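Flimton abre su laboratorio y enseña, sobre todo, pantallas

La jornada de puertas abiertas dejó una tarea con huevos, muchas simulaciones y pocas respuestas sobre plazos

Mar 5 mar

La empresa de automatización Flimton recibió el martes a proveedores, clientes y prensa en su nave de ensayos, en una jornada de puertas abiertas anunciada como la presentación de su nuevo sistema de manipulación a dos brazos para centros de envasado. Acudieron 139 personas, según la lista de la entrada. Muchas esperaban ver un robot trabajando y se encontraron, durante la mayor parte de la mañana, con un robot trabajando dentro de un ordenador.

El programa, bautizado Akura, lleva en marcha desde agosto y persigue un objetivo modesto sobre el papel: que dos brazos con manos de varios dedos cojan un huevo, lo pasen a un cartón y cierren la tapa. Heriberto Guzmán, responsable técnico, defendió la elección de la tarea con el argumento de que obliga a medir la fuerza y a coordinar las dos manos. "Si sabemos hacer esto, sabemos hacer muchas otras cosas", afirmó. No precisó cuáles.

La sesión principal consistió en ver la tarea en el simulador, proyectada en la pared del fondo de la sala. Guzmán fue parando la reproducción para comentar el agarre y la posición de cada mano, y pidió al público que se fijara en los dedos y dejara de lado el decorado.

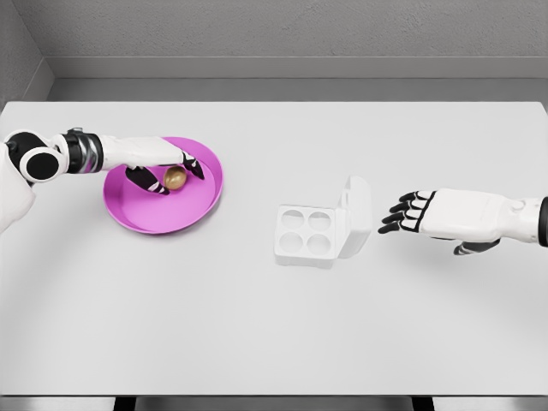
Las preguntas llegaron enseguida. Thaís Batista, jefa de planta de la envasadora Sarantis, quiso saber qué ocurre cuando la cáscara viene sucia o tiene una fisura que no se aprecia a simple vista. En su línea, explicó, eso pasa en todos los turnos y lo resuelve una operaria sin levantar la cabeza. Guzmán respondió que el simulador permite variar el peso, el tamaño y el rozamiento de los objetos, y que las cáscaras defectuosas "están en la hoja de ruta". Batista insistió: preguntó si el modelo puede romper un huevo. La respuesta fue que, por ahora, no. El huevo virtual es un cuerpo rígido y aguanta lo que le echen.

El detalle no es menor para una máquina que se vende por su delicadeza. Tampoco lo es el tamaño del cartón. El del simulador tiene cuatro huecos, mientras que varios de los asistentes trabajan con bandejas bastante mayores y con tapas que, recordaron, no siempre encajan a la primera.

La compañía sostiene que el sistema ha practicado la maniobra en 500 escenarios distintos y que eso acorta la puesta en marcha en fábrica. No facilitó, sin embargo, el porcentaje de intentos completados, ni en el simulador ni fuera de él. A preguntas de este medio, la directora comercial, Zuleica Assunção, dijo que los datos se publicarán "cuando estén maduros" y que una cifra suelta se prestaría a malentendidos. Es posible - aunque la nota repartida a la entrada no tenía reparo en hablar de una "destreza comparable a la humana".

La parte física de la visita duró 11 minutos. El grupo pasó por turnos a una sala contigua, donde un solo brazo montado sobre una bancada abrió y cerró la mano varias veces, saludó y giró la muñeca. No cogió nada. Un técnico aclaró que el segundo brazo estaba pendiente de calibrar y que la prueba completa se ofrecería en otra convocatoria, todavía sin fecha. Quienes preguntaron si podían quedarse a ver el ajuste recibieron una negativa cortés y un café.

Fikri Mangundap, ingeniero de la consultora Desine, fue de los menos impacientes. Recordó que ensayar en simulación es lo habitual en el sector y que sale mucho más barato que romper género de verdad. Su reserva iba por otro lado: el paso a la máquina real suele comerse los calendarios, y en toda la mañana no oyó una palabra sobre cámaras, iluminación o limpieza de los dedos, que en una planta alimentaria hay que lavar a diario. "Me han enseñado el ejercicio resuelto en la pizarra", comentó a la salida. "Está bien resuelto. Yo venía por lo otro".

Tampoco hubo precio. Assunção habló de un modelo de alquiler mensual con mantenimiento incluido y de hasta 23 unidades en una primera fase, sin aclarar si alguna tiene ya comprador. Washington Holanda, que representa a una cooperativa avícola, contó que había pedido un presupuesto antes de la visita y que se marchaba con un folleto y una bolsa de tela. Su cooperativa, añadió, necesita decidir este año si renueva la línea de envasado que tiene o espera, y no piensa esperar por un vídeo.

Flimton anunció que enviará a los inscritos la grabación de la sesión y un cuestionario de satisfacción. La fecha de la próxima demostración, con los dos brazos, se comunicará por correo electrónico.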